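Cup and lid returns at Abernathy Hall: what changes in November

The refreshment counter is moving to returnable cups for all evening events.

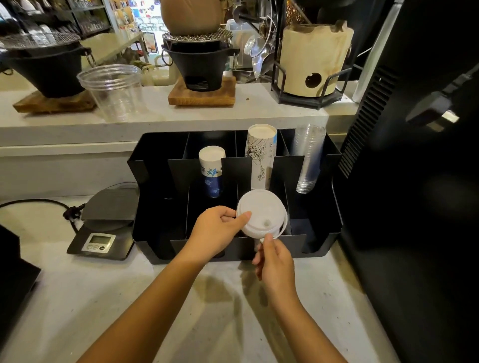 How much is the deposit, and when do I get it back?
The deposit is £1 a cup, added to your drink at the till. You get it back in cash or on your card when you hand the cup in, at the counter or at the table by the side door.

We bought 280 cups to start with, which covers a full house in the main room and leaves enough over for the bar upstairs. Last season the hall got through 3000 throwaway cups, and most of them went into general waste as the recycling firm will not take them once they have had coffee in them.

Disposable cups will still be used for the morning toddler group and for outside hirers who bring their own. Hirers who want to use the returnable ones should say so on the booking form, under "kitchen". Washing up is included in the kitchen charge.

If you have your own cup, bring it. Tea and filter coffee are 20p cheaper in your own cup, and this applies at matinees too. Please rinse it first, as the sink behind the counter is for staff only.

Cups not returned by the end of the night can be brought back at any later event, but we can't refund cups that are cracked or have been written on.

Questions about hiring go to Ezekiel Alcantara at the front desk, open from 10am.

Contact us | © Abernathy Hall | Back to top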